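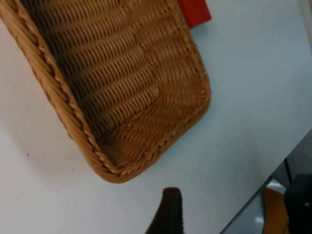

Bretine Household Collection: Baskets and Work Surfaces

The Bretine Household Collection preserves everyday objects used for carrying, sorting and storing in the home. This gallery page accompanies the study of woven containers and is intended for visitors, teachers and lending partners. It was last revised on Apr 17, 2026.

Woven baskets form the largest part of the holdings. The collection was opened in 1931 with a gift from the Clinditz estate and now contains 2515 objects, of which around a third are baskets, trays and lidded hampers. Most came from kitchens and pantries, and many were in daily use until they were given.

Rectangular wicker basket, honey-tan. The strands are tightly interlaced and lie in horizontal ridged rows across the floor and the inner walls. The thick rolled rim is wrapped with a twisted braid which follows the rounded corners. Slightly frayed fibers can be found along the braid, especially near the corner – a part of any basket that deserves attention during handling.

Baskets of this type should be lifted with both hands under the base and never by the rim. Dust is removed with a soft brush, working along the rows of the weave. Water is not used. Borrowers are asked to note any loose strands on the condition sheet before an object is moved.

The study table

Objects are viewed on a plain, pale surface so that the color of the fiber can be judged without distraction. Bags, pens and drinks are kept off the table at all times.

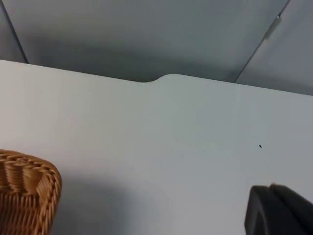
White tabletop with a rounded notch in the far edge, gray panels behind.

The table is wiped down between objects, and fragments of fiber are kept in a labeled envelope with the object record. Visitors may request up to 7 objects for a single appointment – larger groups should allow 2 appointments.

Related galleries: Ayaaba Mats and Trays; Urkance Kitchen Linens. The loan list for schools is next issued in November. Requests for reproduction should give the title of this page and the intended use.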